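工单：双臂工位 Otard 右臂腕部通信中断
站点：Wallbridge 二号间
提交日期：2019年8月29日
优先级：中
状态：观察中

问题描述
双臂整理塑料袋任务运行到第969次时，右臂腕部电机掉线，控制器报通信超时，右臂保持原位，左臂继续走完了当前轨迹段。操作员按下急停，现场无人受伤，设备外观无损坏。重新上电后恢复正常，再跑了近300次，同样的报错又出现一次。

环境
控制软件 Hebden，超时阈值为默认值。两条臂用同一批线缆，沿连杆外侧走线，到腕部支架处折回插头。

排查记录
1. 更换右臂电源模块，故障仍在。
2. 左右两侧控制器端口对调，报错仍跟着右臂走，排除端口。
3. 断电后手动转动右腕，转到接近限位时用万用表量线缆，通断不稳定。把插头附近的线拨松后读数恢复。
4. 查日志，两次掉线都发生在右夹爪提起黑色塑料袋、左夹爪去够袋子另一侧的时候。

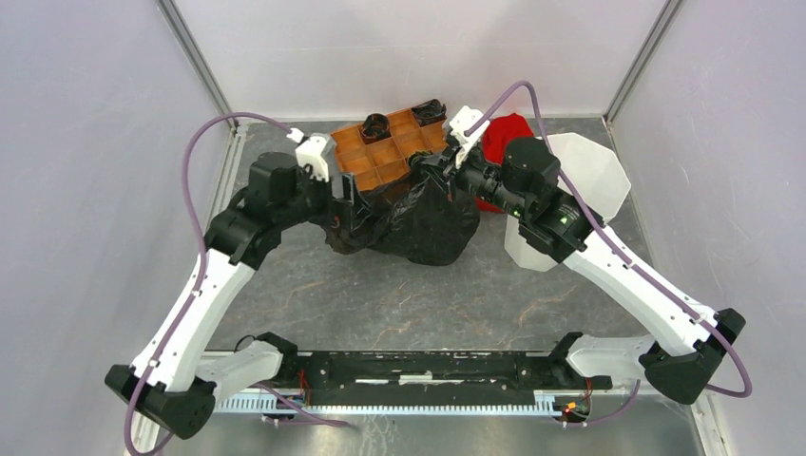 5. 换上新线缆，腕部一端多留出一段余量，弯折处加了一圈护套。肘部外侧的线重新绑过，绑带没有勒紧。
6. 同一任务连续运行600次，未再报错。

另一个问题
单臂掉线时另一条臂不停，这一点需要单独处理。两臂同时夹着一件东西时，一侧僵住、一侧继续拉，袋子破了还好，换成硬物可能会伤到夹爪。已在 Hebden 里加了联锁：任一关节超时，双臂同时减速停止。拔插头测试2次，均正常停下。

待办
旧线缆寄给 Grenham 剖开检查，确认断点位置。
左臂线缆尚未更换，下次停机时一并处理。
联锁参数写入工位默认配置，目前只存在本机，重装会丢。
工单保留到12月，期间无复发再关闭。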